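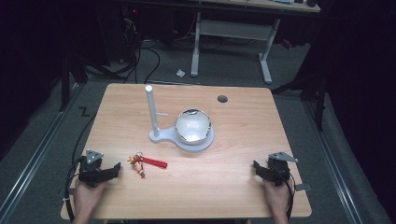

Friday evening, feet up, and I finally have the energy to tell you all what I've been doing with my weeks, because my mom asked again and I gave her a terrible answer. (Sorry, Mom. Long thread, get a drink.)

1/ So! We're collecting examples for the Jarik project at Premberg. A person does a small everyday thing with a pair of hand-held grippers, we record how the hands moved and what it looked like from up top, and later a model gets to learn from the whole pile.

2/ The task this month is what we call "keychain and bowl." There's a white stand with a post and a little arm, a bowl sitting on the base of the stand, and a keychain lying on the table. You pick up the keychain and hang it on the arm, then you lift the bowl off and set it down on the table. My grandmother could do it in four seconds while talking on the phone.

3/ With grippers it's another story, I promise you. You have two short jaws per hand and no fingertips, and I hadn't understood how much of my life I run on fingertips until my first morning of this. I dropped that poor keychain so many times I started saying excuse me to it.

4/ We're at 351 good episodes as of tonight, 14 July 2023, and I'm prouder of that than of most things I did in college. A normal session is 60 tries, and around 70 minutes if the cables behave and you don't stop to chat (I stop to chat).

5/ Something I love: the strap on the keychain turned out to be the best part to grab. I spent days going for the figurine because it has a face and I suppose I'm a person who goes for faces. Then a coworker went straight for the red strap, first try, and now we do a good mix of both so the model sees more than one way in.

6/ We also move everything between tries. Stand a bit left, keychain turned around, bowl shifted over. If you leave it all in one spot you get a beautiful set of examples of exactly one table, and we learned that the hard way back in December with the Skirkau set. I still wince.

7/ And yes, we keep the slow ones! A fumble followed by a calm second grab is worth having. The ones we toss are where somebody sneezes or a cable snags and the hand goes flying.

8/ Next week we start version 2, same table, with the bowl going first. My wrists have opinions, but I'm looking forward to it. Ask me anything, I'll be on the couch.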